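COSTNESS HOUSEHOLD AND SHOP AUTOMATION CIRCLE
Minutes of the ordinary meeting
Sunday, March 25, 2018, meeting room of the Ciketbridge building

Present: 19 members. Apologies were received from the Stanura branch.

1. Minutes of the previous meeting
The minutes were read and accepted with one correction. Under item 4, the word "dishes" should be "dish towels".

2. Question carried over from October
The question was the following: can a machine with two arms already do the small chores which we do at home or in a shop at the end of the day? The chair asked the members to speak only about chores they know well, and to leave the cooking for another evening.

The member who follows the Debnath trial gave the report. The trial has one chore only, to sort cables. The cables lie in coils and knots on a wooden table, and the arms must take one, free it from the others and put it away. The trial counts an attempt as good only when one single cable is lifted and no second cable comes with it. Until now there were 1,404 attempts, and 832 of them were counted as good.

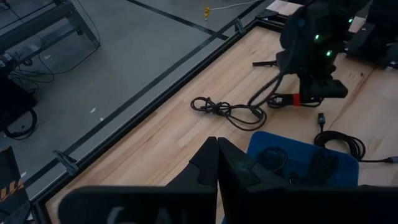

The member said that the result depends very much on how the cable lies. A cable which is folded and lies alone is easy. When two cables are crossed, the arm often pulls both, and then the attempt must be started again. Of the attempts which were not good, 409 ended in this way. The other reasons were not yet sorted and will be given in writing.

3. Discussion
One member, who has a repair shop, said that a person does this work without looking much, because the fingers feel where the knot is. He asked if the machine feels anything. The reporter answered that in this trial it works mostly from cameras, and the force is used only to stop the arm when the pull is too strong.

Another member found the result quite good and reminded the meeting that two years ago we discussed only boxes and bottles. A soft thing like a cable changes its form each time it is touched. She would compare it with laundry — there also the folding is less difficult than to find the corner.

It was asked about speed. The reporter said that one cable can take up to 19 minutes when the knot is bad. Several members laughed at this, but the shop owner said he has drawers which waited longer. It was agreed that for a shop the speed is a real problem, while at home the machine could work in the night if it is quiet and safe. About the noise there was no information.

A member asked why USB cables are used and not some rope made for testing. The answer was that the plugs are a part of the chore. A plug is stiff and catches in the loops, and a rope without ends of this kind would make the numbers look better than they are in a real household. 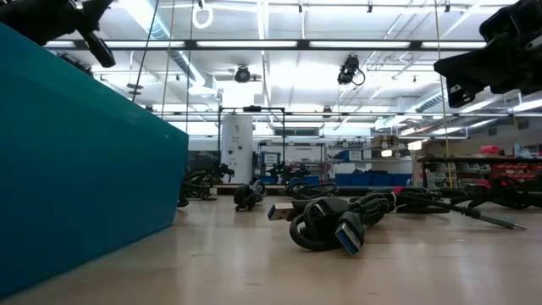 Item 3: USB cable on the worktable, with the blue box at left.

The meeting did not come to one opinion. The majority thinks that sorting of cables is possible today with a person near, but it is not yet a chore one can give away completely. The minority (mainly the members with shops) thinks it is too early to speak about chores at all, as long as each table must be prepared by hand.

4. Stanura letter
The Stanura branch proposes in its letter that we make our own list of chores, with a fixed rule for each one of what is "done". The proposal was accepted. For cables the rule will be: every cable separate, coiled, and no plug hanging free. For laundry and for shelf filling the rules are still open. Members can send their wording before the next meeting.

5. Other matters
The door of the meeting room closes badly, please pull it strongly. The projector lamp was paid. The printed copies of the Debnath report are finished, and a member will bring more.

6. Next meeting
The date will be sent with the agenda. The subject is wiping of tables and counters.

The meeting was closed at 5:40 p.m.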